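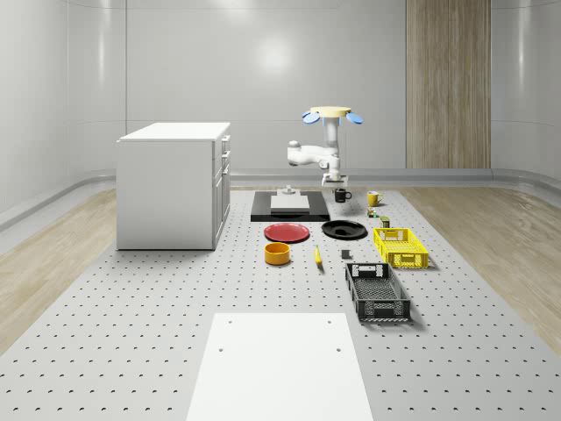 Home | News | Residents | Repairs | Contact

Storage and floors: what we learned from the Cleda flats

The work on the small flats at Cleda finished in June, and several readers have written in to ask how the storage side of it went. This item covers the drawers, the floors and the question of where people put things once they move in. Heating will get its own item in the next issue.

Cleda has 19 flats, all of them one room with a bathroom and a short hall. The old layout gave each flat a closet by the front door and nothing else. Over the years people had added their own shelves, hooks and stacked boxes, and when the building was surveyed before the work started, the most common complaint was that there was no place near the bed or the table to put small things away. Keys, chargers, medicine, papers and socks ended up on windowsills.

The first plan was to build a larger closet. Brorier, the firm that did the joinery, priced this and found it would take up floor space that most residents wanted to keep. A deeper closet also does little for small items, which sink to the back. The second plan was a low chest of drawers in each flat, waist high, placed by the resident where they liked. This is the one that went ahead.

Each chest has five drawers. The top two are shallow and the bottom three are deep. In the trial flat, all five were the same depth, and the couple who lived there for the winter told us the top drawer was a waste because they filled only the bottom of it. Shallow drawers at the top mean you can see everything in them when you open them. We would do this again.

The runners were the part that gave trouble. The first batch stopped short of full extension, so the back third of each drawer stayed inside the chest. Vidal, who supplied them, replaced the whole batch with full-length ones. The replacement delayed the last flats by three weeks. If you are ordering drawers for your own place, ask how far they open before you ask anything else.

Handles were simpler. We offered two kinds, a small bar and a small knob, and left it to residents. Nearly 12 households picked the bar. People with stiff hands found it easier to hook their fingers behind. Knobs look neater to some eyes but you have to pinch them, and a full drawer is heavy.

On floors, the old carpet came up in every flat. It was glued down in some rooms and tacked in others, and there is no record of why. Under it the boards were sound apart from a patch by two of the bathroom doors, where they had gone soft and were cut out and replaced. We had set money aside for much more repair than that, and part of it went toward better underlay.

The new floor is a pale wood. Several residents had asked for something darker, saying that pale floors show dirt. In use, the darker test boards in the hallway showed dust and footprints more than the pale ones did, and after a month the same residents were split on the matter. Pale boards do show hair and coffee. A damp mop once a week is enough for either. Do not use a steam mop, as it can lift the edges, and wipe up standing water the same day.

The total for the floors and chests together came to 1,180 per flat, which includes fitting and the removal of the old carpet. It does not include painting. We have been asked whether the same price would hold for the Killasia building, and the answer is that we do not know yet. Killasia is larger, with 247 flats, and buying in that quantity should bring the cost of the chests down. The floors there are concrete in places and will need leveling first, which will push the cost the other way.

A few practical notes for Cleda residents follow, as the same questions keep coming to the office.

The chests are not fixed to the floor. They are fixed to the wall with one strap at the back, and this strap should stay on. If you want to move your chest, call the office and we will unscrew the strap and fit it again in the new spot. There is no charge for this the first time. Please do not drill the wall yourself – the pipes run closer to the surface than you would expect, mostly on the bathroom side.

Felt pads for chair and table legs are available at the office. Take as many as you need. They wear down and should be changed once or twice a year. Grit gets stuck in old felt and scratches worse than a bare leg would.

The top of the chest will take a lamp, a small television or a row of books. Hot pans will mark it. One resident has already asked for a new top for this reason, and replacement tops can be ordered from Brorier through the office at cost.

Drawer liners are not supplied. Plain shelf paper works well and is cheap. Avoid the sticky kind, which leaves glue behind when you pull it up.

Rugs are fine on the new floor as long as the backing is not rubber. Rubber can stain a pale finish yellow over time and the stain does not come out. A woven non-slip pad is a good choice – cut it a little smaller than the rug so that the edges lie flat.

Some of you still have boxes in the basement from when the flats were emptied. The basement is open from 9 a.m. to noon, and the key is at the office. Boxes need to be collected by the end of September, when the space will be cleared for bicycle racks.

You are receiving this newsletter because you signed up for building updates. Manage your preferences or unsubscribe at any time.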